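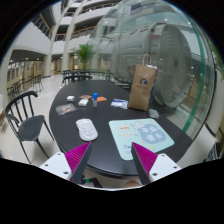 Black table by the window, keep or sell?
Mostell Home Forum > Tables & Desks

nundaloft
Posted December 4, 2024
ok so we moved in September and the place came with a big black table, rounded end, one long side right up along the glass. love the shape. hate the upkeep. every crumb, every fingerprint. wipe it at breakfast, dusty again by lunch. also it eats stuff. mat, paper bag, that white molded thing, all just lives there now. Do I
a) put something on it
b) move it off the glass
c) sell and get a lighter one
budget is 201 bucks so (c) is probably a dream

tapeandtwine
b. move it. window side is your dust problem, light comes in low and shows everything. my desk was the same, turned it the other way and stopped seeing it. dust still there lol

ko_kitchen
Disagree with moving. Spot next to the glass is the best spot in the house, why give it up for dust. Get a microfiber, two of them, one damp one dry. Damp first then dry right away or you get streaks. No spray polish on black ever, it goes greasy and then you're wiping polish.

greenmatfan
more important, where is the mat from?? pale mint with the cloud shape on it. and the little white cartoon guy. need

nundaloft
lol it was a present. dont know the shop sorry. cant read the writing either, looks like Chinese characters to me but dont quote me

greenmatfan
pain. ok if you ever find out post it please

8drawers
I'd do (a) but bigger. One small mat on a table that size just floats. Get a long felt runner or a proper desk pad, put the mint one at your chair. Then you only have to wipe the black around the outside.

ko_kitchen
felt on black = lint on black. no.

8drawers
Mine doesn't shed. Depends on the felt I guess. Wool one from Cesivstead, had it two years, no lint.

ko_kitchen
well mine shed all over so

tapeandtwine
can we talk about the bag. brown paper bag with handles and the white crumpled stuff still sticking out the top. thats not a dust problem thats an unpacking problem. take it off and see how the table looks, THEN decide

nundaloft
rude but fair. I keep the nice ones with the twisted handles, they're good for returns and taking things to people

tapeandtwine
keep them folded. in a closet. flat. standing up on a table a bag becomes a place to put things and then you have a bag of things

8drawers
Agree with tape here. Also for the white tray looking piece, if it's packing then recycling, check the number on it first. If it's a real tray then use it, keys and pens.

nundaloft
not admitting which it is

cesiv_mover
Going against everybody, sell. Had a black top for years and never once liked it in daylight. Sold it for 760 with the chairs, bought a used oak one for less and had money left over. Oak hides everything. 201 might be fine if you put the sale money in with it. Measure the rounded end before you list, people ask for that first and then argue about it.

ko_kitchen
760 with chairs is a good set tho. One table on its own wont get close

cesiv_mover
Didn't say it would. Said sell.

8drawers
Rounded ones are harder to sell where I am. People want to push them in a corner.

nundaloft
ok. cleared the bag off last night, folded it (happy tape?). table already looks twice as big. did the damp then dry cloth thing, no streaks so far. gonna leave it by the glass til spring and look for a runner, not felt, sorry 8. maybe cork?? anyone have cork on black

ko_kitchen
cork's good. get one with a sealed edge or it crumbles

greenmatfan
still here for the mat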